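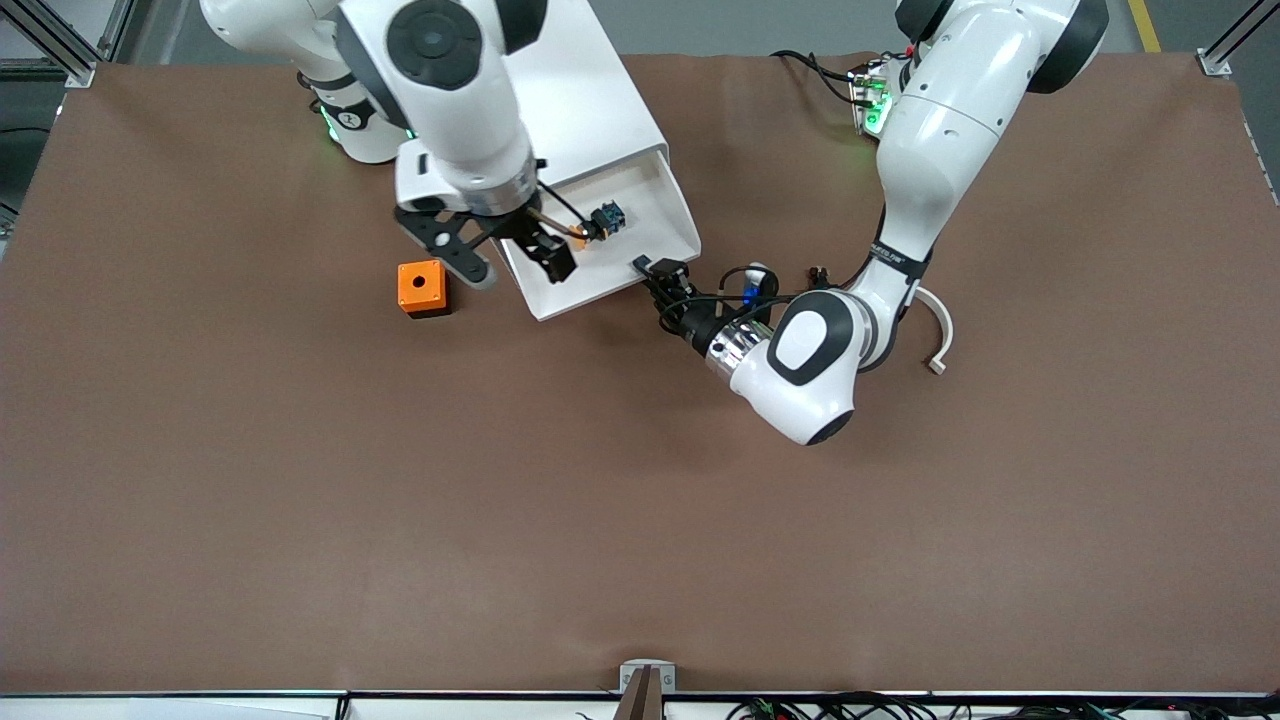
Miranda - ficha del conjunto de piezas para montaje de cajas pequeñas

Versión del Jun 27, 2026

Qué contiene

Registros de montaje en mesa con piezas sueltas: bandejas abiertas, cajas de plástico de color, componentes eléctricos pequeños y tramos cortos de cable. Hay 314 registros, de los que 142 llevan anotación completa. El resto solo tiene el nombre de la tarea, y en varios casos ese nombre es optimista.

Las piezas

Cajas: las compramos a Plamow. El catálogo promete que todas las tapas son intercambiables. Probamos 60 y no nos lo creemos: conviene emparejar cada tapa con su base y no mezclar lotes.

Bandejas: tienen un extremo abierto. Van bien para sacar piezas y bastante peor para conservarlas si se inclinan. No las recomendaría como almacén.

Componentes eléctricos: la etiqueta "conector" agrupa demasiadas cosas. En la versión 2 se intentó separar bornes y conectores, con resultado discutible - yo no entrenaría nada fino sobre esa distinción.

Superficie: tapete marrón en toda la mesa. Quien necesite otro fondo no lo encontrará aquí.

Carpetas

piezas/ lista de referencias por lote
registros/ una carpeta por montaje
notas/ correcciones, sin orden fijo

Limitaciones

No se comprobó el funcionamiento eléctrico de ningún montaje. "Completado" significa que alguien marcó la casilla. Drenik usa esa marca como medida de calidad en sus tablas; nos parece mucho suponer.

Pendiente

Revisar en July los nombres de tarea duplicados. Kastholm pidió además medidas de las cajas, que de momento siguen sin verificar.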